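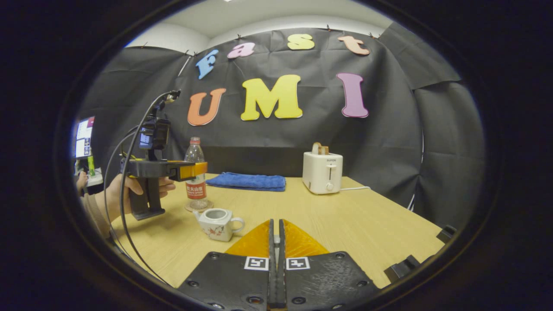
Textile Care Group, Wash Room 3 notebook

September, 9.40 am

Third go at the softener question, and I am no nearer believing it. The Cerkanix sheet says their rinse leaves cotton terry "as absorbent as new". New terry is often poor at taking up water, as anyone who has tried to dry themselves on a towel straight from the shop will know, so I don't see that this is much of a promise.

Set-up as before. Towels from the Halow batch, cut from the same roll, washed on the long warm programme and line dried indoors. One lot with Cerkanix, one with the Rarnen own-label stuff, one with plain water in the softener drawer. Drop test first, then the soak and weigh.

Drop test is nearly useless on looped pile. The drop sits on a loop, or falls between two loops, and you get a different time depending on which. I would drop it from the method altogether. Grewal use it in their leaflet, with a very smooth graph, and I would like to see the raw sheet behind it.

Soak and weigh, summed over each lot after draining on the rack: plain water lot held 3262 g, Cerkanix lot held 3007 g. So the softened ones hold less, as you would expect from a coating. Rarnen lot not counted, the rack tipped while they were draining and two went on the floor. Repeat those.

Before anyone gets excited about the gap, I did the draining by the wall clock and was called away to the door during the Cerkanix lot. They hung longer than they should have. Could be a good part of the difference. Must use the timer.

Feel panel: everyone preferred the softened towels, but everyone could also smell which ones they were. Worth nothing until we have an unscented version. I have asked twice.

Folding matters more than I had allowed for. Towels kept folded flat on the shelf come out stiffer along the creases, whatever they were rinsed in. Shake out before weighing and before the panel, and write down that it was done.

2.15 pm. Rarnen lot back in the machine. Drawer had old blue gunk in the siphon, so the plain water lot may not have been all that plain. Cleaned it with a bottle brush. Will have to run all 3 again.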